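# Sutelora gripper comparison: frequently asked questions

Last revised 11 Apr 2023. Applies to the simulated living room set only. Bench results are kept on a separate page.

**What is being compared?**

Two parallel grippers, the Ankrah and the Drotus, under the same arm model and the same controller. Each gripper is run on the same list of starting layouts, with the same seeds.

**How many trials does each gripper get?**

1000. Trials that end in a simulator fault are rerun with the same seed and are not scored. A planner timeout is not a fault and counts as a failure.

**What counts as a success?**

The object must be lifted clear of the surface and held until the hold timer runs out. Contact with a neighboring object is allowed if that object stays on the surface. Contact between the arm and the furniture ends the trial.

**Can I use my own controller?**

Yes. The default is the Prerberg impedance controller. Replace it by setting `controller` in the run config. Results from different controllers must not be merged into one table.

**Why do my scores differ from the October release?**

The contact model changed after October. Friction on soft surfaces is now set per material. Scores from the two versions can't be compared directly. Rerun the older configs if you need a baseline.

**Which layouts cause the most failures?**

Flat objects on the sofa. Of the failed Drotus trials, 206 were on sofa layouts. The usual cause is a fingertip touching the seat before the fingers have closed far enough to get a grip.

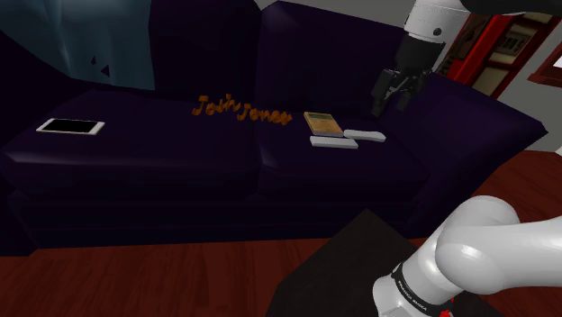
Lowering the approach speed helps a little. Raising the pre-grasp height does not, and it adds time to every trial. For thin objects, set `fingertip_clearance` by hand and leave the automatic estimate off.

**Does the wrist angle matter?**

For remotes, yes. The planner closes across the narrow side by default. When two objects lie close together, there may be no room for the second finger, and the planner then tries up to 9 other wrist angles before it gives up. The log entry is `no_grasp_found`, code 610.

**Can I add objects?**

Add the mesh and a mass value to `objects/`, then rebuild the layout index. Custom objects are left out of the published scores.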